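"의사 될 생각은 없습니다, 피를 보면 어지러워서요"

공동 작업실 올루로우(Ollurow)의 맨 안쪽 작업대는 스타브로스 바칼리스의 자리다. 작업실 회원들은 거기를 '수술실'이라고 부른다. 본인은 그 이름을 싫어한다고 하는데, 문에 붙은 '수술 중' 팻말은 본인 글씨다. 2022년 7월에 찾아갔을 때 그는 인사 대신 의자부터 밀어 주었다.

"앉으세요. 그리고 책상은 건드리지 마시고요. 지난번에 누가 커피잔을 내려놓는 바람에 영점을 다시 잡았습니다."

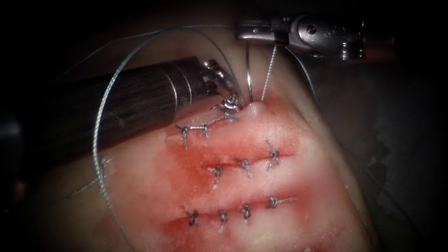
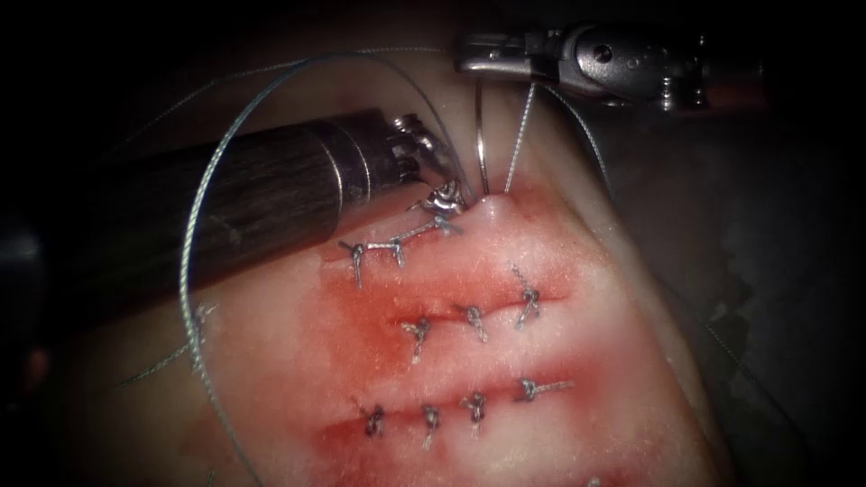
로봇 팔 두 대로 봉합사를 묶는 작업

그가 이 일에 손을 댄 건 4월이다. 원래는 납땜을 도와줄 팔을 만들 생각이었다고 한다. "납땜은 일주일 만에 질렸어요. 실 묶는 건 아직 안 질렸습니다. 되질 않으니까 질릴 틈이 없죠."

프로젝트 이름은 드룰토라(Drultora). 뜻을 물었더니 도메인이 비어 있었다는 답이 돌아왔다. 지금까지 들어간 돈은 3000유로에 가깝고, 가족에게 신고한 금액은 그보다 적다. 기사에 숫자를 써도 되느냐고 하니 한참 생각하다가 고개를 끄덕였다.

가장 애먹은 부분은 실이었다. "바늘은 양반이에요. 딱딱하고, 어디 있는지 알 수 있고, 놓으면 그 자리에 있어요. 실은 제멋대로입니다. 시뮬레이터에서는 얌전하던 놈이 실물로 오면 관절마다 걸려요." 그래서 시뮬레이터는 14번 고쳐 쓰고 버렸다. 요즘은 직접 조종해서 묶은 동작을 기록해 두고, 거기서 제어 코드를 뽑아낸다. 저장해 둔 기록은 53개. 100개가 되면 자동으로 한 매듭을 맡겨 볼 작정이다.

힘 센서는 없다. 있었는데 뗐다. "메스네스(Mesness)라는 동네 부품상에서 산 건데, 모터 옆에만 가면 날씨를 재는 것 같더라고요. 지금은 모터 전류로 대충 짐작합니다. 대충이라는 말은 빼 주세요." 빼지 않기로 했다.

작업실 사람들의 반응은 엇갈린다. 레이저 커터를 쓰는 쪽은 전기를 너무 먹는다고 하고, 재봉틀을 쓰는 쪽은 그냥 손으로 꿰매면 안 되느냐고 묻는다. "재봉틀 쓰는 분들한테 그런 말을 들으니 좀 억울하죠."

가을에는 바라사(Barasa)에서 열리는 제작자 모임에 장비를 들고 갈 계획이다. 문제는 케이블이다. 분해하면 다시 장력을 맞추는 데 하룻밤이 걸리고, 분해하지 않으면 차에 안 들어간다. 트렁크 치수는 이미 재 봤다고 한다. 이틀 연속으로.

병원에서 연락이 오면 어떻게 하겠느냐고 물었다. "안 받죠. 전화 받다가 실 놓치면 그날은 끝이에요."

인터뷰는 그가 조종간 앞으로 돌아앉으면서 끝났다. 나가는 길에 문을 살살 닫아 달라는 부탁을 두 번 받았다.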